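# The Chip Shelf

The lease on the old Jorville laundromat cost Roksolana Zinchenko $1875 a month, and by the second Sunday in November she had decided it was worth every cent. She had a front window. She had a bell over the door that went off whenever a truck passed. And now, on the cream-white table against the back wall, she had the rack!

It was black wire mesh, and she'd been mad about it from the moment she dragged it out of the clearance bin at Ernby. You could see straight through it. You could hang things off it, lean things against it, change your mind at midnight and start over – and she had, three nights running, in her socks, with the radio going.

"Packets up top," she told the empty street. "Chips in the middle, where your hand goes. Drinks underneath."

The drinks had been the real discovery. She'd begun by mixing them, the way the Biten down the highway did, everything shoulder to shoulder in whatever order it left the carton. It looked like a bus queue. Then she put the orange with the orange and the cola with the cola and the green with the green, and stood back, and laughed out loud. It was a flag! It was a whole little country of fizz.

The chips she left on a tilt. Her favourite colour was the purple, but she put the green barbecue one in the centre because it had the ridges, and anybody who was going to love this shop was going to love ridges.

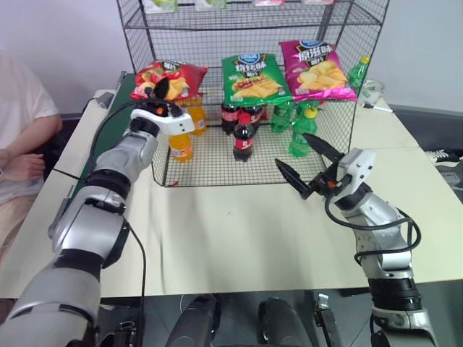
Vasanthi Kandasamy thought the barbecue ought to go on the left, and said so before she had both boots off. People read a shelf like they read a page, she said, so why bury the best flavour in the middle of the sentence?

"It isn't buried. It's the chorus."

"Then what's the tomato?"

"The tomato's the first verse."

Vasanthi considered this. She had lent Roksolana $3000 and a dog-eared book of Bach preludes for the piano upstairs, and felt entitled to opinions on both shelving and music. She crouched until her eyes were level with the bottles and stayed there for ages, her coat puddled on the floor.

"Orange, cola, green," she said finally. "Oh, I like that. I like that a lot."

"You do?"

"I want one of each and I'm not even thirsty."

Roksolana whooped, the bell rang for a passing gravel truck, and they both turned to look at the door anyway. It was ten to 7. The sign still said closed.

"Go on," said Vasanthi, digging in her pocket for change. "Flip it."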